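The Equipment Line

The budget for the Lalldale repair shop had one line left, and it said 2,000. I had until 5 in the afternoon to decide what it meant.

Gistari wanted it for fingertips and spare motors. Edier wanted a maintenance plan with a signature on it. I went down to the bench with both quotes and read them again standing up.

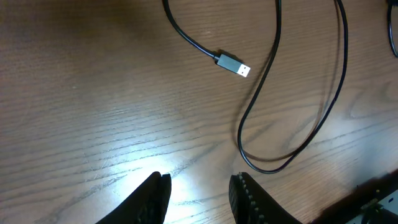
The Gistari quote was six pages. Page 6 said shipping was extra — it always was — and that prices held until July. I wrote the shipping in the margin and subtracted it. What remained would buy motors or fingertips. It would not buy both.

I called Hägglund, who had sold us the bench. They said to budget for cables first.

"Cables are cheap," I said.

"Then put down 100 and see how long it lasts."

I wrote down 100.

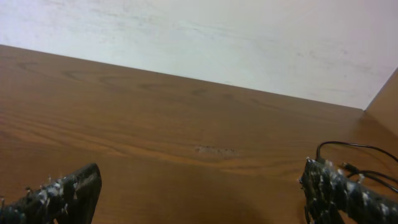
Half Past Four

Edier called to ask if I had signed. I said I was still looking. The plan covered the motors for a year, and I read the exclusions while the salesman waited. Cables were on the list. The bench had two arms, a gripper on each, and black cable looped over both wrists, with two white cables lying between them on the wood. I told him I would call back.

I crossed out 100 and wrote a larger number. Then I went upstairs to find out who could approve it. 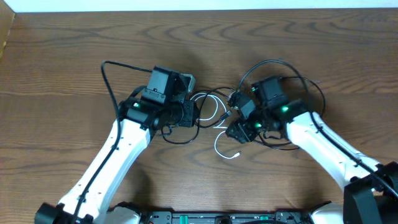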